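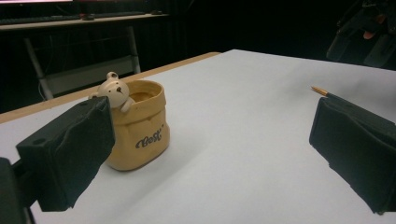 The yellow pot on the white table.

Since February I take vitamin D every morning, and several readers wrote to ask how it came to this, so I will try to tell it in order.

Last winter I was tired in a way that sleep did not repair. I slept eight hours and woke up as if I had carried boxes all night. My legs were heavy on the stairs and I had a dull ache in the lower back. I thought it was my age, or the new job in Skilthorpe, which begins early and keeps me in a room without windows. I leave Nollville in the dark and I come home in the dark.

I went to the clinic in Bodville for something else, a cough, and the doctor asked me how often I am outside. I had to think for a long time. She ordered a blood test and it showed that my vitamin D was low. It was not dramatic, she said, but low enough to do something about it.

She told me to take 800 units a day with food and to come back for a second test. I know that other people get a much higher dose, and some of my friends were almost offended by my small number. But I prefer to follow the person who has seen my blood. Vitamin D stays in the body for a long time, and with too much of it the calcium in the blood can become too high. So please do not copy my dose from a blog – ask for the test first.

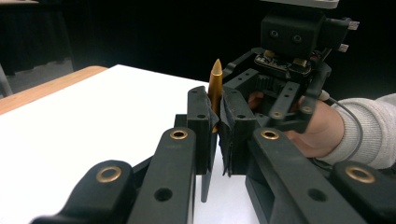
The most difficult part was to remember it. For the first days I took the capsule in the evening, then I changed to lunch, then I forgot it completely for most of a week. Now I take it with breakfast, together with an egg or some yogurt. The vitamin is absorbed better when there is a little fat in the meal, and my old breakfast was only black coffee and an apple. I think that the better breakfast alone has done me some good.

I also try to eat more fish. From the Malinowski shop near the station I buy herring, a jar every week, and I eat it on dark bread with onion. My family leaves the kitchen when I open the jar. Salmon is more popular at home but it is also more expensive, so we have it 2 times in a month. Mushrooms I like, but I have read that most of them contain very little vitamin D if they were grown in the dark.

Do I feel better? A bit, yes. The stairs are easier and I do not fall asleep on the bus anymore. I must be careful here, for the days are also longer now and I walk at lunchtime, so I cannot say what helped. The ache in the back is still there on some mornings. The doctor thinks it comes from my chair.

My next blood test is after 6 more weeks. I will write the result here, also if it is a boring one. Until then I have a bottle with 50 capsules in the cupboard, next to the coffee, where I cannot miss it.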